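Do socks need a system?

A friend sent me one of those videos where a woman empties her whole dresser onto the bed and forty minutes later it looks like a shop display. Everything stands on its edge. The socks are little parcels. I watched the whole thing, I admit it, and then I went and looked at my own sock drawer, which has not closed properly since October.

I don't believe in most of this stuff. I've bought the dividers before (Grundska, the gray felt ones, 30 dollars for a set) and they lasted until the first laundry day when I was tired. After that they were just felt walls with clothes piled on top of them. So when Beatrice Langat, who I have known since college and who owns a label maker, told me the dividers weren't the problem and my folding was, I was not in a grateful mood.

Her claim was that if you fold every soft thing into a rectangle that can stand up by itself, the drawer stays neat with no dividers at all. I said fine, I'd try it for a month and write down what happened.

The first week was mostly T-shirts. Sides in, fold down, fold in thirds. A thick cotton shirt will stand up this way, I'll give her that. A thin one falls over the moment you take its neighbor out, and then the next one leans on it, and by the weekend you have the same heap as before except that it took longer to make. Beatrice says I'm leaving too much air in them. I pressed the air out. They fell over.

Dark things are their own headache. I have navy and I have black, and under the bedroom bulb I can't tell them apart, so I've started carrying anything doubtful out to where the floor is pale and the light is better. Put a dark cloth down on a light floor and you can see right away whether it's blue. You can also see every speck of lint the dryer left on it. I'm not sure I wanted that information.

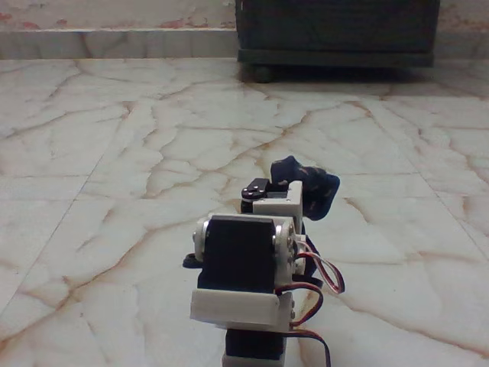 The socks I gave up on in week two. The method says never ball them, because it stretches the cuffs. I have been balling my socks since I was 7 and my cuffs are fine. What the flat fold does is let pairs drift apart inside the drawer, and then you're standing there at 6 a.m. with one of each. I went back to balls and felt much better about mornings.

Dish towels I'm still undecided on. Rolled, they look good in the basket, but I take one from the bottom every single time for some reason and they all come undone. Folded flat in a stack they look like nothing special, and they stay put. My neighbor Upendo Lema folds hers in half, in half again, and puts them on a shelf. I asked whether she'd ever thought about a different way and she looked at me like I'd asked about her taxes.

As for the products, I did cave once. There is a plastic folding board called Testa, basically a hinged panel you flip, and I borrowed one from Beatrice. It makes very even shirts. It is also the size of a cookie sheet and has to live somewhere, and the only place I had for it was on top of the shirts. I gave it back.

So, a month in. The T-shirt drawer is better than it was, maybe by a third, and I think most of that comes from the bag of old shirts I got rid of before I started. If you pull that many out of any drawer it's going to close. The videos always do a big clear-out first too, and then give the credit to the folding, and I wish somebody would run it the other way around and show me.

Still using the folded-thirds thing for the heavy shirts. Fitted sheets I'm not even going to discuss. Beatrice has offered to come over and show me in person and I've told her the linen closet is off limits until spring.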